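Keeping Custody Papers in Order at Home
By Orla McGrath

Family court runs on paper, and most of that paper ends up on the kitchen counter. These tips are for parents who have a parenting-time case open and need to find things fast. They are household tips, and your lawyer's instructions come first.

Use one binder per case. Write the case number on the spine and on the first page. If your number ends in 2216, label every folder 2216 too, so a stray page can go back where it belongs.

Put the current order in front. Older orders go behind it, newest first. Don't punch holes in certified copies. Slide them into clear sleeves.

Keep a plain calendar for visits and calls. Write down the time of each pickup and drop-off the same day. Leave out opinions. "Arrived 5:20" is enough. 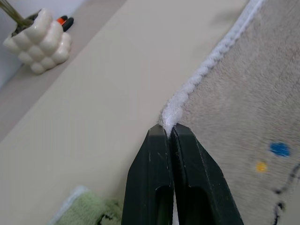
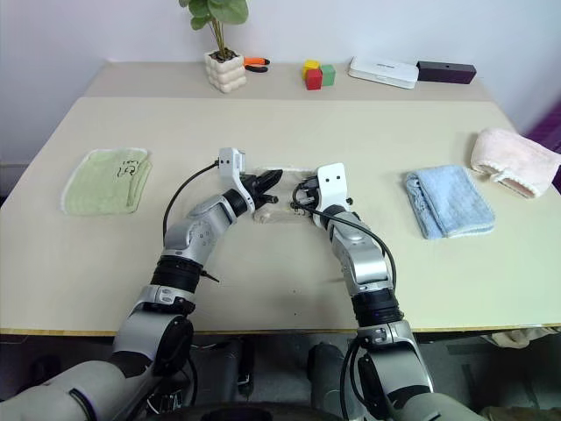
Print text messages with the date and the sender's name showing. A standard binder holds up to 85 sleeves before the rings start to gap, so start a second one before then.

Store letters and cards to the children separately. If an order allows letters only, make a copy of each one before mailing and note the day it went out. Teguh Ngui, a retired court clerk in Meronville, suggests stapling the postal receipt to the copy.

Receipts for child expenses fade. Photocopy them the week you get them and file the copy with the original.

Keep the binder out of the children's reach and out of shared rooms. A locking file box works well. Put the spare key somewhere other than your key ring.

Go through the box every July and move closed matters to the back.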